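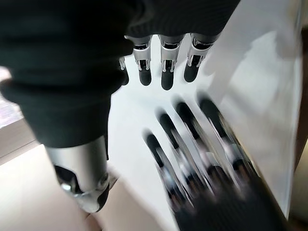 Mine always go at the cuffs first, one reader wrote in after the December page on sweaters, and I have tried everything short of cutting the sleeves off.

Well, please don't cut the sleeves off! Thick dark knits are some of the nicest things in a drawer, and they do show every bit of lint and every little pulled loop, but most of it can be put right at the kitchen table with a cup of tea beside you. I've been fussing over charcoal and navy ribbing for longer than I care to say, and these are the things I keep coming back to.

Snags. Never snip a pulled loop, however tempting it looks. Turn the sleeve inside out over your arm, find the spot, and ease the loop through to the wrong side with a fine crochet hook or a blunt needle. Then stretch the fabric gently in both directions (gently!) and most of the pucker will settle back in. If the yarn has broken, catch both ends with a bit of matching thread before you do anything else.

Anything with hinges or small screws is worth keeping away from a loose knit. Zippers, watch clasps and the catch on my old toolbox have all had a thread or two off me. When I'm down in the workshop I push my sleeves well up, and if there's a drill or anything else that turns, the sweater comes off altogether and stays on the hook by the door.

Washing. Cool water, inside out, a small spoonful of wool soap, and a soak of 21 minutes, a figure I got from a pamphlet at the Plidham yarn shop years ago and have stuck to out of pure habit. Press the water out between two towels. Wringing is what gives you those long sad sleeves.

Drying. Flat, with the sleeves folded in toward the body and the ribs patted straight with your fingers. A heavy sleeve left dangling over a rail will grow, and I have one gray cardigan from Dunmore that could fit a person with much longer arms than mine.

Fuzz and lint. A fabric comb is kinder than a razor on ribbing. Lay the sleeve on something firm and go along the ribs, never across them, with short light strokes. For plain lint, a barely damp rubber glove does beautifully, and you can rinse it off and use it again on the couch.

Next time I'll get to moth holes, and the right needle for darning them.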